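Newsletter > Summer > Kitchen and Stores

Kitchen corner: shelves up, bowls out

3 August 2018 – by the Covness kitchen desk

Last updated: 3 August

Quick one this month, lots still in boxes. The shared kitchen at Covness has a new three-tier shelf unit, cream with a black frame, ordered from Bråten back in June. Came to 279 with delivery. Nothing on it yet – please leave it that way until the labels are sorted, we want the dry goods to go in together and not in dribs and drabs.

Mugs and bowls go on the black wire rack next to it. Bowls on the upper level, mugs underneath, handles to the right if you can manage it. Makes it so much easier to grab one in the morning rush. 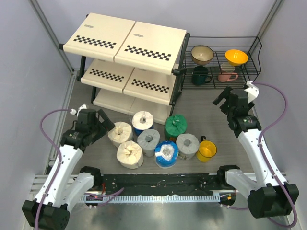 Shelves still empty, with the wire rack to the right.

Dry goods first, then the baking tins. Heavy stuff on the bottom tier please!! Flour, rice, the big bags of oats. Teas and spices up top. The jars from Valovine are in the hall, 40 of them, all need a rinse before anything gets poured in. Lids are in a seperate box.

Still wanted – tea towels, a decent bread knife, a colander that isn't bent. Spare bowls welcome too, any color, they dont have to match. No more mugs for now thanks, the cupboard is full.

Kitchen fund stands at 1,337 after the shelves. Next up is a bigger drying rack, we've put 200 aside for that. Ideas on a slip of paper in the tin by the door.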